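3.2 Collection of sweeping examples

The sweeping task was recorded in the Ullach room in August 2021. Each operator holds one gripper in each hand and does the task directly, so no robot arm is needed at this stage. The left gripper takes the dustpan by its handle and the right gripper takes the brush. A pile of beans is put on the white board before every example, and its shape is not controlled. We asked the operators to work at their natural speed and to begin again if a tool slipped. In total, 13 operators gave 1930 examples, in sessions of 20 minutes. Figure 4 shows the two tools and the beans on the board.

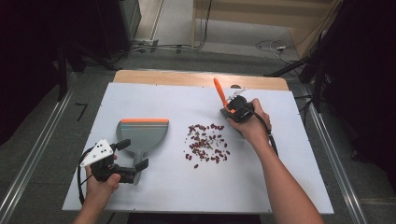 Figure 4. Sweeping task: dustpan in the left gripper, brush in the right gripper.

3.3 Filtering and labels

All examples were checked with the Fliltard viewer before training. We removed 38 of them, mostly for lost tracking of one gripper. Examples in which a few beans stay on the board were kept, and they carry a separate label. The start and the end of each sweep were marked by hand. This was slow work, but the automatic marks from Skosley often came too late when the brush made short strokes.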